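Abrehet Yilma
10/15/19

Right, a few of you asked about the white folding table after my last lot of posts, so settle in with a cuppa, I'm going to go on a bit.

I'd been looking for one for ages. Our old pasting table had a bow in the middle you could have rolled an orange down, and after the Halaleo street lunch (sorry again about the lentils, Alemneh) I said I'd find us something better before the next do.

What I wanted was the kind with crossed legs, like an ironing board but grown up. I do love a scissor leg. You lift, it opens, you're done, and no crawling about underneath looking for a catch with your reading glasses on your head.

It's long as well, which matters more than you'd think when everyone turns up with a dish and a bag and a coat. My aunt's rule was always one end for food and one end for drinks, and I've stuck to that all my life.
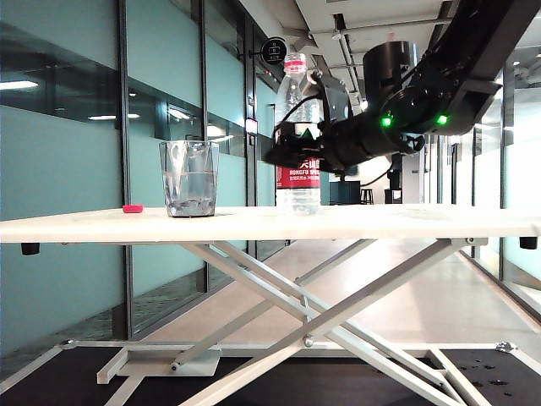
A cup with a bit of water in it and a bottle of Nongfu Spring, on the long white table.

I'm very fond of those cups with the flat sides, by the way. They're easier to keep hold of than the smooth sort, especially for little hands. I've ordered 200 for the Prengate open day and my hallway is now mostly cups.

The black rubber feet under each end of the top are a nice touch too – my old one had bare corners and I've still got the mark on the skirting board to show for it.

One tip from years of doing drinks tables: put a saucer out for bottle tops. A little red one sitting by itself on a white table is easy enough to spot, but by mid-afternoon they're in the flower beds and under the pushchairs.

For the open day I'm thinking water and squash at one end, Brulis doing the flatbreads at the other, and nearly 20 of us taking turns to serve. If you can spare an hour, pop your name underneath and say whether you'd like mornings or afternoons.

And if anyone has a plain cloth long enough to cover the whole thing, please shout! Mine stops well short and looks like a napkin.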